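Print this page | E-mail this article

Can a machine clear the table yet?

April 4, 2023

The head of the handling group at Trudow has been asked the same thing at every family gathering for years: when will one of these things do the washing up? Her answer has not changed much. "Parts of it, now, if you pick the parts," she says. "All of it, in your kitchen, no."

Trudow, based on the edge of Kerkham, began by fitting arms to packing lines. It has spent most of its time lately on crockery. The group has seven people and a cupboard of mugs, bowls and plates bought from charity shops and market stalls.

She is wary of the videos that go round. "You see one good go. I want to know about the other 200. If it drops a cup once in 200, a café might live with that. At home you'd be cross by the end of the month."

Much of the work is still done by hand. People carry out the chore with hand-held grippers, over and over, and the recordings are used to train the arm. It is slow, she says, and some are far better at it than others.

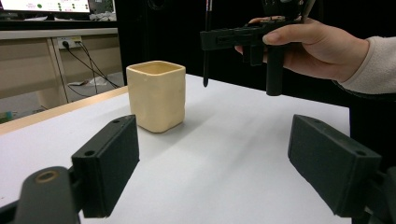 Cups are harder than they sound. A factory part is the same every time, but a handmade cup has walls that bulge and a rim that isn't level. "You and I don't think about it. We just shift our fingers. The arm has to have met something like it before."

In February the group ran a trial with Osance, which supplies canteens. The arm had to move used cups from a table to a rack. It managed some 10 a minute on a good run. A member of canteen staff did it faster while talking to a friend.

Asked about shop floors, she is more hopeful. Shelves are a known height and boxes have flat sides. Pagano, a homeware chain, is looking at the same arm for unpacking deliveries at night, with one person watching over several machines. She would not say when that might start.

And the home? "Wiping a worktop, maybe. Folding towels, slowly. I wouldn't let it near my glasses." She has a dishwasher, which she loads herself, and she doesn't expect that to change for at least six years.

Print this page | E-mail this article

Related items
Night shift at the Kerkham depot
Self-service tills: what shoppers told us
Robot mowers on trial
Why towels are hard to fold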